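Feltum Canal Path – talk notes, January 28, 2021

Start with the map. The new section runs 2 miles, from the old lock at Brultthorpe down to the Alcantara basin. Opened in October.

3,293 visitors in the first week. Pause here.

Walk them through the stops: the tile wall, the footbridge with the colored lamps, the boat landing. 18 artworks in all – mention that most can be reached without stairs.

Parking is at the Ellolia end only. Say it twice.

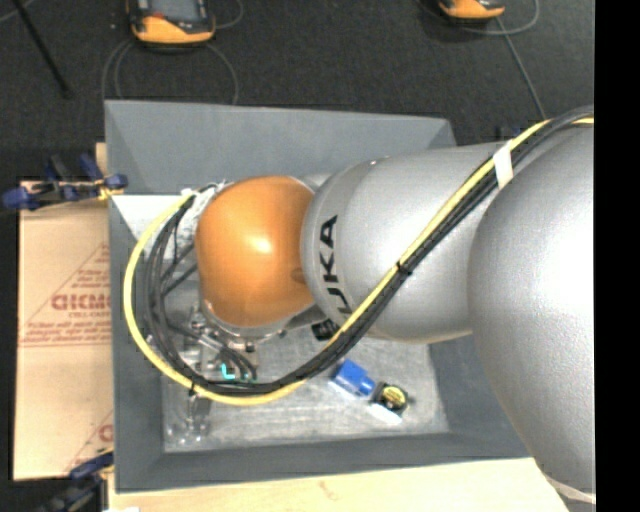
One reader of the Feltum newsletter wrote that the lamps are worth the walk but go off too early, and could they stay lit until the restaurants close. Answer: hours are under review for spring.

Take questions. Leave the map up.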